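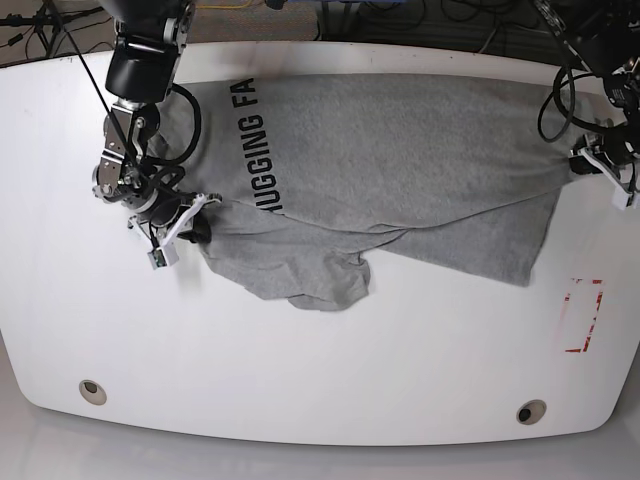 Qui se cache derrière Ernine ?

Bonjour et bienvenue ! Si vous êtes arrivés jusqu'à cette page, c'est sans doute que vous avez un vêtement à faire reprendre, ou bien que vous êtes curieux (les deux nous vont). Je tiens Ernine, un atelier de retouche et de réparation textile installé rue Jarlow, au rez-de-chaussée d'une ancienne mercerie dont j'ai gardé les tiroirs, le comptoir et une quantité déraisonnable de boutons.

J'ai appris à coudre sur la machine de ma grand-mère, une bête en fonte qui faisait trembler le buffet, et j'ai longtemps cru que ce serait un loisir du dimanche. J'ai d'abord travaillé dans la comptabilité, puis j'ai passé mon CAP en candidat libre, le soir, avec des épingles plantées un peu partout dans le canapé. J'ai ouvert l'atelier un mois de février, sous la pluie, avec un seul portant et un chauffage qui marchait quand il voulait. Ma première commande ? Un ourlet de rideau. Je l'ai défait et refait 3 fois tellement j'avais peur qu'il tombe de travers !

Aujourd'hui nous sommes trois à l'atelier. L'une de mes collègues s'occupe surtout des mailles et du remaillage, l'autre a un faible pour les manteaux et les doublures (moi, les doublures, je les fais aussi, mais en râlant). On se passe les pièces, on se demande des avis, on boit trop de thé.

Ce que nous faisons

Les ourlets, évidemment, c'est le pain quotidien. On reprend aussi les cols usés, les poches trouées, les entrejambes de jeans, les fermetures éclair récalcitrantes. Pour les T-shirts, on nous demande souvent de resserrer une encolure qui bâille ou de fermer un petit trou au niveau de la ceinture, vous savez, celui qui apparaît toujours au même endroit. Ça se répare très bien sur du jersey de coton, à condition de ne pas tirer dessus en attendant !

Nous faisons du reprisage invisible quand le tissu s'y prête, et du reprisage très visible quand vous en avez envie. J'adore ça, les coudes avec une grosse pièce moutarde ou un petit motif brodé à la place d'une tache. En revanche nous ne travaillons ni le cuir épais ni la fourrure, on n'a pas les machines, et pour les robes de mariée il faut nous appeler bien à l'avance, surtout si vous vous mariez en été.

Combien ça coûte ?

Le devis est gratuit et se fait au comptoir, vêtement en main. Par photo, je me trompe une fois sur deux, alors je préfère que vous passiez. Un ourlet simple est prêt en 6 jours, les reprises à la main demandent plus de temps et je vous donne une date au moment du dépôt. Merci de nous apporter des vêtements propres, s'il vous plaît, même si c'est le pantalon du jardin.

Les cours Saxena

Il y a une grande table au fond de l'atelier, et à force d'entendre « ah, si seulement je savais le faire moi-même », j'ai fini par monter des cours. Ils s'appellent Saxena, du nom d'un roman que je lisais à ce moment-là et que je n'ai jamais terminé. On y apprend à recoudre un bouton pour de bon, à faire un point invisible, à régler sa machine sans la maudire. Chacun vient avec ses propres vêtements, donc le programme change tout le temps. L'abonnement au trimestre est à 100 euros, fil et aiguilles compris.

Et Jilum, alors ?

Jilum, c'est notre bac de chutes. Enfin, c'était un bac, maintenant c'est une étagère entière ! Nous y rangeons les tissus, boutons, biais et fermetures récupérés sur des vêtements trop abîmés pour être repris, et vous pouvez venir y fouiller aux heures d'ouverture. Tout est vendu au poids, et les écoles du quartier se servent gratuitement pour leurs ateliers. Le jour où j'ai trié tout ça par couleur, il y avait 300 fermetures éclair, dont une majorité de marron. Si vous cherchez du marron, venez vite.

Nous trouver

L'atelier est rue Jarlow, la vitrine verte juste après la boulangerie. Pour les vélos, il y a des arceaux en face. On ferme entre midi et deux, sauf quand on oublie. Le téléphone sonne parfois dans le vide quand les machines tournent, laissez un message, on rappelle en fin de journée.

Page mise à jour le 30/03/2023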